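Book and Magazine Sorter (part time)
Worano Used Books, Nurkum warehouse

Worano buys and sells used paperbacks and back issues of magazines. We are looking for a part-time sorter to join the receiving room from May. The job is 27 hours a week, mornings only, starting at 8 a.m.

What the work involves

You will unpack incoming boxes, check each item and put it in the right stack. Most of what comes in is thick paperbacks and magazines in English and Chinese. Science fiction is a large part of it. Our last order from the Chu estate sale came to 489 items, and every one had to be looked at by hand.

For each item you will:
Look over the cover, the spine and the page edges
Note curled pages, specks and marks on the condition slip
Read the title on the spine and enter it in our stock program, Vinix
Stand it upright on the shelf, spine out
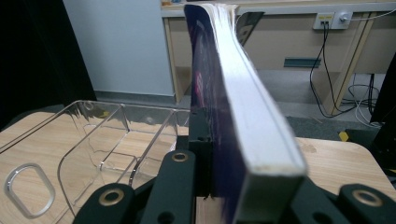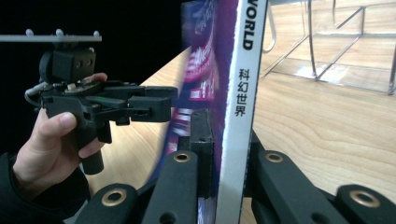
Purple covers, paperback and magazine.

Do I need to be able to read Chinese?
It helps, but it is not required. We keep a printed list of the titles we see most, and you can match the characters on the spine against it. Anything not on the list goes in a separate tray for a coworker to enter.

What we ask for

You should be careful with paper and able to stand for most of a shift. Boxes are packed to 27 pounds at most. A new sorter handles over 100 items in a morning once trained. Training takes 5 shifts and is paid at the full rate.

Experience in a library or bookstore is useful. Basic typing is needed for Vinix.

Pay and hours

Pay is hourly, with the rate given at interview. Staff may buy from the shelves at cost. There is parking behind the building and a bus stop across the street.

How to apply

Send a short letter and a list of past jobs to the Nurkum warehouse, marked "Sorter," or leave them at the front counter before 3 p.m. Please say which mornings you can work. Applications stay open until the end of April.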